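Spring Ladder and Step Stool Check, With My Comments

I do this once a year, usually in March, before anybody goes near the gutters. Our place at Ernholm has four ladders and two step stools between the house and the workshop, and I went years without looking at any of them except to climb them. Then a rung turned under my foot (I was only two steps up, thank goodness!) and I wrote this list that same evening. It has grown since. Print it out, scribble on it, change whatever doesn't fit your own stuff.

Before you start

[ ] Everything carried outside into daylight
OK. A garage bulb hides cracks, so don't skip this even if the big one is a pain to get around the water heater.

[ ] Wiped down with a damp rag
OK, two rags. You wouldn't believe the drywall dust on the 8-foot stepladder. Mud on the feet counts too, get it all off.

[ ] Labels readable
MOSTLY. The label on the extension ladder is still good. The one on the small stool has rubbed away and I can't remember what it was rated for, so now it's my plant stand.

Stepladder, 8 foot, fiberglass

[ ] Side rails free of cracks, chips and fuzzy spots
OK. Run a gloved hand down both rails. If fibers catch on the glove, the surface is breaking down from the sun. Mine has lived indoors and feels smooth.

[ ] Spreaders open all the way and lock
OK after oil. The left one was stiff and I'd gotten into the habit of kicking it. Don't kick it.

[ ] All four feet on, treads not worn flat
FIX. Back right foot is worn through to the metal. I ordered a set from Solheim, the hardware place out past the feed store, and they had them in a drawer behind the counter. Replace all four together or it'll rock.

[ ] Rivets tight
OK. Wiggle each step side to side. One clicks a little but doesn't move. I put a dab of paint across the rivet head so I can tell next year if it has turned.

Extension ladder, aluminum

[ ] Rungs straight, no dents
OK. Lay it on the driveway and look down the length of it with one eye shut.

[ ] Rope not frayed, pulley turns
FIX. The rope was stiff as a stick where it sits on the pulley, and a couple of strands had let go. I bought 26 feet of new rope and used nearly all of it. Melt the cut end before you thread it, I forgot and had to start over with tape.

[ ] Rung locks snap over and hold
OK. Raise it, let it settle, look up and check both sides. If one lock hangs up, clean out the spring. Mine had a wasp nest in it two years ago. Empty, luckily.

[ ] Feet swivel
OK. Squeaky but they swivel.

[ ] Bend or twist anywhere
OK. I worry about this one every year, ever since it blew over onto the wheelbarrow.

Old wooden stepladder

[ ] Splits, rot, soft spots
FAIL. I love this ladder. It has every color we ever painted the kitchen on it. But I could push a screwdriver into the bottom of the left rail, and that settles it. I sawed off the legs so it wouldn't get borrowed, and the top half is going to hold towels in the bathroom.

Platform ladder, workshop

[ ] Platform latches flat
OK. Push down with both hands before you step up.

[ ] Guard rail tight
OK, two turns with a wrench.

[ ] Load rating posted where people can read it
FIX. It's good for 300 pounds, and I've written that on a strip of tape until I find something better. Remember that's you plus the tools plus the paint can. The shelf bracket next to it is stamped 700 and somebody (me) had been reading the wrong number all along. Oops.

[ ] Nothing stored overhead where the ladder gets used
OK now. I moved the lumber.

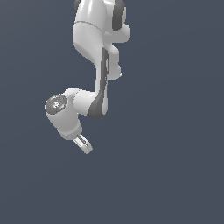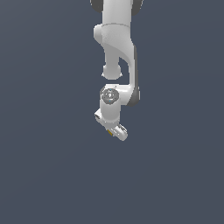

A white arm on a slate-blue background, both times.

Step stool, kitchen

[ ] Rubber treads glued down
FIX. One corner lifts. Contact cement, a heavy book on top, leave it overnight.

[ ] Folds without pinching
OK if you hold it by the top. I have pinched the same finger twice, so I wrapped a bit of red tape where your hand ought to go.

Storage

[ ] Hung level on at least two hooks
FIX. The extension ladder was sagging on hooks set too close together. I spread them out and added a third in the middle. They're Vokgate hooks, the wide ones with a rubber sleeve, and they went into the studs, not the drywall!

[ ] Away from the heater and out of the sun
OK.

[ ] Chained or locked if it's outdoors
N/A, all of mine come inside. My cousin's at Stistine stays behind the shed, and she runs a bike lock through the rungs.

Score for this year: one goodbye, five fixes, one new plant stand. The feet and the rope got done the same afternoon. The tread is still under the book as I write this, and the rating tape needs redoing in marker that doesn't smear. Next check is in March again, or sooner if anything gets dropped, blown over or backed into with the car.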